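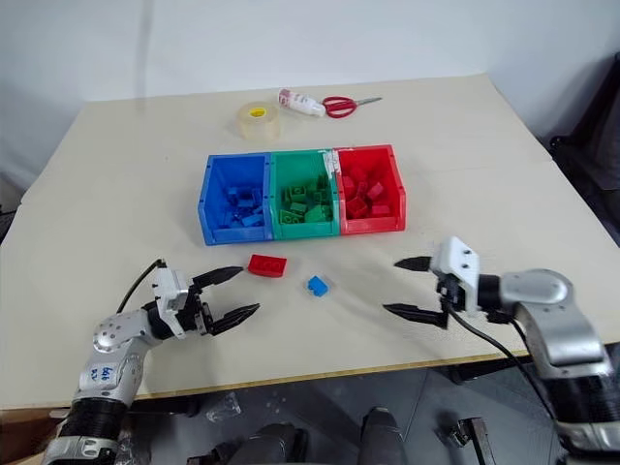 Blue, green and red bricks in their bins.

TOY LIBRARY NEWS – MARCH

Quick one this month as the printer wants everything by noon and I've only just sat down.

First the big news. We are moving! Not far, only from the back of the Garner Street hall to the old shop unit on Clodmont Parade, two doors up from the chemist. Lease signed, keys in hand, heating works (sort of). More room, a proper front window, and no more carrying everything up and down those steps. Buggies can come straight in off the pavement.

Last day at Garner Street is the end of this month. Then shut for two weeks while we shift it all. Anything you have out on loan, hang on to it, no fines, due dates pushed back for everybody. Please don't post things through the hall letterbox after we've gone, the judo club will not thank you.

Money. The new place needs shelving, a ramp mat and a lick of paint and the quote came in at 4,000 pounds. We have 2,000 from the Pendesura fund, very grateful, that leaves the same again to find. The soup lunch made 388 which is our best yet, and the leek and potato went first as usual. Raffle next. Prizes wanted, nothing out of date please, we did get a tin of peaches last time that was older than most of our members.

Membership. Goes up by a pound a year from the move, first rise in ages. Still free if you are on the school meals list, just tick the box on the form, no need to explain or bring paperwork. Childminders can now take six items at a time instead of four. Several of you asked so there you go.

Missing bits. Still looking for the lid to the big marble run, the wooden bridge from the train set, and the dice out of nearly every game we own. Have a look under the sofa. And down the back of the car seats, that is where mine always are.

Wanted: good jigsaws under 50 pieces, complete. Dressing up for bigger kids, age seven and up. A stepladder we can borrow for the painting. No more soft toys for now, we have nowhere to put them and they are a pain to wash.

Giraldo's café next door but one has offered members a cheap tea and toast before 11, show your card at the till. Lovely of them, do use it. They have a high chair too.

New opening hours will be on the door and in the next newsleter. Mornings will stay the same, it's the late session we are still arguing over, so if you can only come after work tell us now. Slips in the box by the desk or just grab one of us.

Helpers for the move, bring gloves and a flask. Vans very welcome.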